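Call for Readers: Crime Fiction Reissue Program
Zallside Press, Trevadstead

Zallside Press invites applications from members of the public to serve as readers for its reissue program in crime and suspense fiction. The program returns out-of-print detective novels to circulation in paperback, and the selection of titles depends on reports from readers outside the publishing trade.

The current list under review contains 165 novels, most of them first issued as inexpensive paperbacks. Each reader will be assigned 9 titles over the reading period, which opens in March. 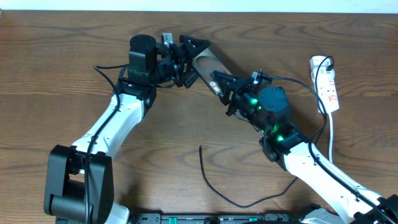

Readers are asked to complete a report of one to two pages on each title. Reports should address plot, pace, dialogue and the handling of the solution, and should state plainly whether the reader would recommend the book to a friend. Passages that have dated badly must be noted by page number. A summary of the story is required, including the ending — reports that withhold the identity of the culprit will be returned for completion.
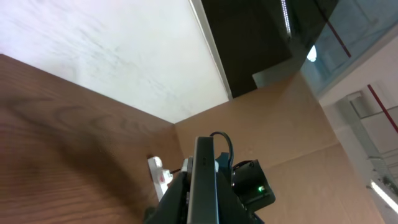 Wood-grain surface beside a tan one.

Who may apply

Applicants must be 18 or older and able to read comfortably in English. No degree or editorial background is required. Familiarity with police novels, private detective stories or courtroom suspense is welcome, and the Press also wishes to hear from people who seldom read in the field. Authors with a manuscript under consideration at Zallside Press are not eligible.

Terms

Readers receive a fee of $34 for each accepted report and may keep their reading copies, except where a title is marked for return. Payment is made at the end of the month in which the report is accepted. An orientation session will be held on a Saturday at 10 a.m. in the Villanueva Reading Room, Trevadstead. Attendance is required once. Readers living near Altuvville may request a session by telephone.
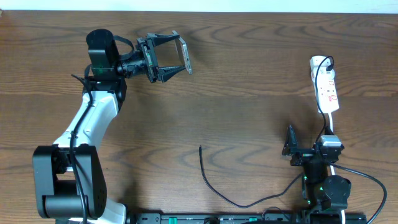 Wooden tabletop with a white power strip

How to apply

Send a letter of no more than one page, together with a sample report on any crime novel you have read in the past year. Please do not send a résumé. Applications may be mailed or left at the front desk during business hours. All applicants will receive a written reply, and those selected will be sent a reader agreement to sign before any books are shipped.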